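Search this site Search Menu

Henare Shared Workshop
Members' Meeting: Minutes
Mon 30 September
Posted by the minutes secretary

Welcome

The chair opened the meeting at the usual time, or near enough once the kettle had boiled, and thanked everyone for coming out on such a blowy night. Apologies were read and accepted. The minutes of the last meeting were taken as read, with one correction: the heater discussed under general business belongs to the pottery group and always has, and the secretary is sorry for the mix-up.

Item 1. Plutomon handheld gripper kit, report from the trial

Most of the evening went on this item, so the notes are on the long side. Members will remember that Plutomon offered us their kit on trial so we could decide whether it would suit the Wednesday automation group. The kit is a pair of handheld grippers, each with its own camera, along with the software that turns what your hands have done into something a robot arm can learn from. We don't own an arm yet, and that came up more than once.

The automation group's convenor gave the report and did a lovely job of it. The group had settled on household goods in packets for the trial, the thinking being that anybody can pick up a wooden block and it's the crinkly, slippery, squashy things that sort out a good gripper from an ordinary one. Sponges in their wrappers, soft packs and the like were set out on a big white table and moved about, one person working both grippers, and then everybody who wanted a turn had one.

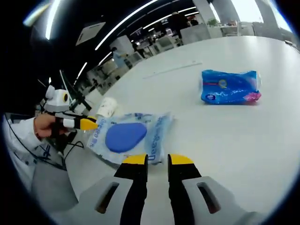 The convenor said the yellow tips were the part people liked best. They are easy to keep track of when you are concentrating on the thing you're reaching for, and they close evenly. Soft packs were the simplest to lift by a long way. Flat packets were harder, and the trick the group came to was to use one gripper to steady the packet and the other to catch it by an edge. Newer members got the hang of this faster than the old hands, which caused some good-natured ribbing at the meeting as well.

On comfort, opinion was divided. People with bigger hands found the handle fine for a whole session. People with smaller hands said they were tired well before the tea break, and one member asked whether a slimmer handle could be had. Plutomon have told us that one is planned for January but would not put a price on it. The cables were grumbled about too. They do get in the way of your sleeve if you are reaching across yourself, and the group would like some clips, or failing that a bit of hook-and-loop tape, which we have plenty of in the blue drawer.

The software took longer to set up than the brochure led us to expect. The first evening was more or less lost to it. Once it was going it behaved well, and the recordings were clear enough that the group could sit down together afterwards and talk through where a grasp had gone wrong. Several members said this was the most useful part of the whole business, and that they'd have been happy with the recordings alone.

Item 2. Cost, and the other offer

The price for the full kit is $2,949, with delivery. That includes both grippers, the software for as long as we care to use it, and phone support on weekdays. It doesn't include a computer, and the one in the back corner will struggle.

We also have a quote from Sendlow, who would hire us a similar kit by the term. The quote is cheaper to begin with and dearer if we keep going, as you would expect. The Sendlow kit has not been tried by anyone here. Their representative was very pleasant on the phone and has offered to bring one over for an evening, and the meeting felt it would be silly to say no to that before spending this sort of money.

A member asked whether the Wodel grant could be put towards either. The chair's reading of the conditions is that it covers equipment bought outright but not hire, and she will write to check. Another member spoke up for the lathe, which has been waiting for a new chuck for a good while now, and asked that it not be forgotten in all the excitement. This was fairly said and is noted.

There was a longer talk about whether a kit makes sense before we have an arm to go with it. Some felt we would be buying the saddle before the horse. Others pointed out that the local college has an arm and has been friendly about sharing, and that recordings made here could be taken across and tried. It was left that the convenor will ask the college what formats they can read.

Moved and seconded: that the decision on the Plutomon kit be held over until the Sendlow evening has taken place. Carried, with 2 against.

Actions

- Chair to write about the Wodel grant conditions.
- Convenor to arrange the Sendlow evening and speak to the college.
- Secretary to ask Plutomon for an extension of the trial and the price of cable clips.

Item 3. General business

The side door is sticking again. Please lift as you push. Whoever left a very nice green cake tin in the kitchen can collect it from the office.

Supper followed.

Contact the secretary | © Henare Shared Workshop | Back to top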